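Chapter 4
Depreciation, or Where the Money Went

Every business owns things that are quietly becoming worthless. Accountants, who dislike surprises, have agreed to write this down a little each year and call it an expense.
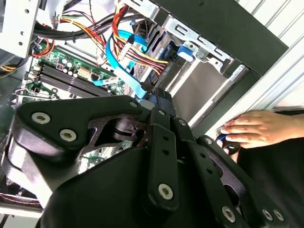

Depreciation spreads the cost of an asset over the years it is used. Suppose Jovora, a small print shop, pays $3,000 for equipment and expects to keep it 15 years, an act of optimism we will return to. A desktop computer tower with its case open still has a cost, a useful life and a line in the ledger, and none of these care how it looks inside. Land is the exception. It does not wear out, at least on paper.

We begin with the straight-line method, the favorite of Jovora's bookkeeper, Aleksandra Kołodziej, who likes to be home by five.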